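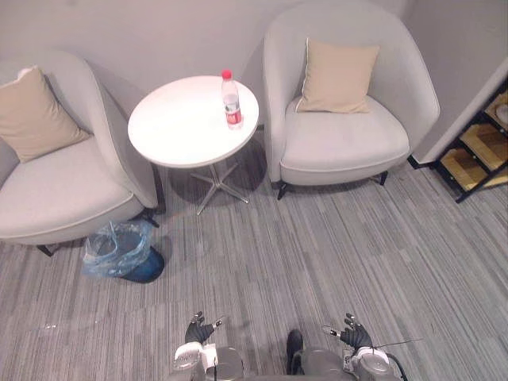
From: Stuart Pickering
Date: 10 June 2022
Subject: Re: Stirholm trial – hands and day rate

On the list, Laltia wrote:
> Has anyone had the Stirholm two-arm unit on trial? We are
> looking at it for tidying lounges and meeting rooms between
> bookings. Their sales sheet says 60 minutes per charge and
> hands rated for 2 kg each. Is that close? And what does the
> service plan cover?

We have had one at the Ashworth office since Monday. Answers in order.

Battery: we got 50 minutes with both arms working, a bit more if it mostly stands and waits.

Hands: fine on bottles and cushions. Bin liners are the weak spot. The fingers close on the plastic well enough but the rim slips out when the arm lifts, so we still change bags ourselves. Stirholm says a softer fingertip set is coming in November. I would not order on the strength of that.

Service: the plan is 800 a month and includes remote support and one visit. Spare fingers are extra – ask for the price in writing, we had to ask twice.

We also looked at the Jusano kit. It costs less, but you do the setup yourself and it has grippers only, no fingers.

The trial unit goes back at the end of next week. If you want a particular object tried before then, send me the size and weight.

Stuart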